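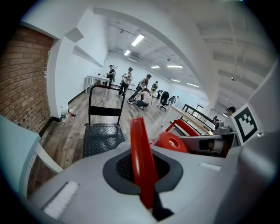

Varkness, July

Chapter 5
Moving Loads Across Finished Floors

5.1 Scope of the chapter

The earlier chapters dealt with loads at rest: how they are stacked, how they are tied, and how their weight passes into a shelf or a slab. This chapter deals with the same loads in motion over short distances inside a building. The distances are seldom more than 30 meters. The equipment is simple, and most of it has no motor. The difficulty lies in the building, which has usually been finished before the load arrives and has to be handed back in the same condition.

The opening photograph shows a long room with white walls, a wooden floor and a stretch of exposed red brick. A black hand truck with a looped handle and a diamond-plate platform stands on the boards, with people at work farther down the room. Rooms of this type are common in converted buildings, and the worked problems at the end of the chapter use one as their setting. For the purposes of those problems the room is called the Sokness room, and its dimensions are given in Table 5.1.

5.2 Terms

A hand truck is a frame with a handle at the top and a load-bearing plate at the foot. The word dolly is kept in this book for a low wheeled platform with no handle. A platform truck has a flat deck and a handle at one end. Suppliers' catalogs do not follow these definitions closely, and the reader should check the drawing before ordering.

The toe plate is the part of an upright hand truck that slides under the load. The nose angle is the angle between the toe plate and the frame. The balance point is the tilt at which the weight of the load stands directly over the axle and the operator carries almost none of it.

The travel path is the strip of floor over which the wheels and the operator's feet will pass. It is wider than the truck. Allow the width of the load plus 30 centimeters on each side – more at a turn.

5.3 Floor surfaces

A wooden floor is damaged in three ways. The first is denting, which depends on the pressure under the wheel and hardly at all on the speed of travel. The second is scratching, nearly always caused by grit caught in the tread or by the edge of a metal plate set down at an angle. The third is racking of the boards, in which repeated passes along one line open the joints. Racking is slow and is often blamed on the weather.

Pressure under a wheel is found by dividing the load on that wheel by its contact area. A narrow, hard wheel has a small contact area, so a modest load can leave a mark. Take a carton of 106 kilograms on a two-wheeled truck at the balance point. Ignoring the weight of the truck, each wheel carries 53 kilograms. If the contact patch is 5 square centimeters, the pressure is 10.6 kilograms per square centimeter. Doubling the contact area halves this figure. A sheet of hardboard laid along the travel path spreads the load further, provided the sheets are butted tightly and taped at the joints.

5.4 Clearing the travel path

The path is walked before the truck is loaded. Small items left near walls and columns, such as drink bottles, offcuts and tools, are picked up and put on a table. Ladders are folded and laid flat or taken out of the room. A truck that is not in use is parked against a wall with its plate flat on the floor.

Persons working in the room are told which side of it will be used. Anyone kneeling or bending close to the path has a poor view of an approaching load, and the operator stops until that person has stood up and moved clear. Calling out while still rolling is not an acceptable substitute.

Section 5.5 gives the method for tilting and righting a loaded truck. Readers who have completed Exercise 19 in the Leltoter workbook may go directly to Section 5.6, on thresholds and ramps.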